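Plurik tabletop arm: two months of asking a robot to clear afternoon tea

I'll start with what I paid, as it's the first thing my sister wanted to know. $2000, plus freight from the Brestgate warehouse, and then another bit for the spare fingers I was sure I'd need (I've needed them). For that money you could buy a very good dishwasher and have change for a holiday up the coast. But a dishwasher doesn't get the plates off the table, does it? That's the job I wanted gone!

Setup was better than I'd feared. The arm clamps on, the app finds it, and then you lead it through a chore by hand until it gets the idea. Haugland, who make the software side, suggest 10 goes per task. I gave it more than that, mostly because I kept bumping the teapot. The fingers come in black and they're chunky, with proper screws you can get at with an ordinary screwdriver, so full marks there. The green lights at the wrist are brighter than I expected and throw a glow on whatever's underneath, which my cat adores.

Now, chores. Mugs are fine. Cutlery is hopeless unless it's all facing the same way, and a teaspoon lying flat might as well be painted on. What I really cared about was the soft and awkward stuff: baskets, trays, anything with food still on it.

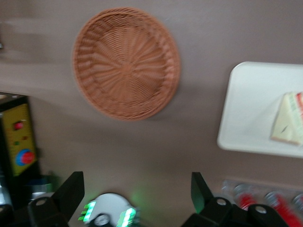 Sisell left a comment on my first post saying theirs does baskets well enough once you slow the arm right down in the settings, but they wouldn't trust it near cake for quids, and they reckon anyone buying one to save time should wait for the September update.

Fair enough, I say, though I'm less gloomy about it. With the speed at its lowest, mine gets an empty basket from table to bench on most tries. A slice of anything with a filling is another matter. It has no feel for squish whatsoever, and I've wiped enough jam out of those finger mounts to last me.

It's also slow. A table I'd clear in 2 minutes while nattering on the phone takes it the better part of the arvo if I let it fuss.

So can a machine do the chores yet? Some of one chore, with me hovering. I'm giving it 6 out of 10, and I'm keeping it, mainly for the mugs. If they bring out a softer set of fingers I'll have another crack at the sponge cake and post an update.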